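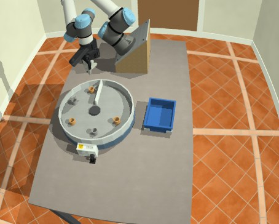
Figure 1. Robot arm, round tray and blue bin on a table (computer rendering).

Unit 5: Weighted Grades and Merit Lists

Applicants to a single degree program often come from schools that grade in different ways. This unit considers how an admissions office can place them on one list. Students should read the Gestmont case before class on Friday.

1. Raw totals

A raw total adds the marks as the school reported them. The method is easy to check, but it favors applicants whose schools grade generously.

2. Rank within school

Gestmont College received 2,045 applications and ranked each applicant against classmates. Small schools caused difficulty - one place up or down in a class of 40 moved an applicant a long way on the list.

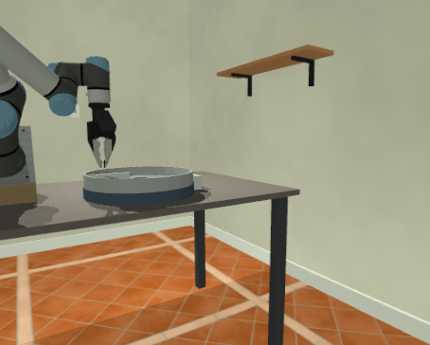
By Vasylyna Symonenko, Department of Education Policy

3. Combined measures

Under the Tsakiris formula, school marks and an entrance paper carry equal weight. Gestmont applied it in its second round and made 752 offers.

For discussion: Should marks from earlier years count? Who should bear the cost of the entrance paper?

Written answers are limited to one page and are due at the start of class. Questions on the formula may be sent to Sotiris Koutsoukos.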